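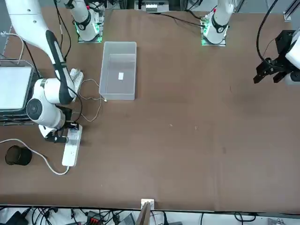 Una regleta blanca sobre una mesa marrón, con una caja de plástico translúcido al fondo.

Viajes > Entrevistas > Europa en tren

Emiliano Daza lleva ocho inviernos organizando rutas en tren por Hungría para grupos pequeños de viajeros de habla hispana. Vive en Pécs, al sur del país, y trabaja con Wumus, una agencia que prepara itinerarios fuera de la capital. Hablamos con él por teléfono cuando acababa de volver de un recorrido por la orilla norte del lago Balaton.

La primera pregunta era obligada: qué se le ha perdido a un viajero en el Balaton cuando no se puede uno bañar. «La gente asocia el lago con julio, con las colas para comer pescado frito y las toallas en la hierba», responde. «En noviembre los pueblos están tranquilos y los trenes van medio vacíos. Se ve el agua desde la ventanilla durante mucho rato, y a mí con eso me basta para justificar el billete».

Su ruta habitual dura seis días. Sale de Budapest, para dos noches en Balatonfüred y sigue hacia Badacsony, donde el grupo sube andando entre viñedos. Después continúa hasta Tapolca y termina en Keszthely. Daza no reserva asiento en los trenes regionales. «Se compra el billete el mismo día y ya está. Lo que sí conviene mirar la noche anterior es el horario de invierno, porque hay menos trenes que en verano y perder uno puede suponer una espera larga en un andén con viento».

El alojamiento es la parte que más le cuesta cerrar. Muchas pensiones echan el cierre después de la vendimia y no vuelven a abrir hasta Semana Santa. En Badacsony duerme siempre en Prekasero, una casa de huéspedes que llevan Tibor Kelemen y su cuñado, Bence Katona. «Tibor me enciende la calefacción el día antes si le aviso. Si no le aviso, no», cuenta Daza. El desayuno se paga aparte y se sirve a las ocho. La cena hay que pedirla por la mañana.

Sobre el dinero es concreto. Un café en el pueblo le ha llegado a costar 1.000 florines y le parece caro, aunque dice que en la capital ha pagado más. Recomienda llevar efectivo para las bodegas pequeñas, donde la tarjeta no siempre funciona. «En los trenes y en los supermercados no he tenido problemas. En una bodega, sí, y más de una vez».

¿Y la maleta? «Botas con suela de verdad. El camino de Badacsony es de basalto y con la hoja caída resbala. En la última salida, una pareja vino con zapatillas de ciudad y se quedó abajo, en la taberna. Lo pasaron bien, pero no subieron».

De las visitas a cubierto, Daza prefiere el palacio Festetics, en Keszthely, y deja la mañana entera para él. A la cueva de Tapolca va solo si llueve. «Me gusta, pero se ve rápido, y si hace bueno prefiero que la gente camine». Tampoco incluye Hévíz en el programa, aunque quien quiera bañarse en el lago termal puede ir por su cuenta en autobús desde Keszthely la última tarde.

Para la próxima temporada prepara una variante por la orilla sur, más llana y con mejores enlaces. Todavía no tiene precio ni fechas. «Me falta encontrar dónde dormir en Fonyód», dice. «He llamado a dos sitios y en ninguno me han cogido el teléfono. Iré en persona, que suele ser lo más rápido».

Última actualización: 2 dic 2024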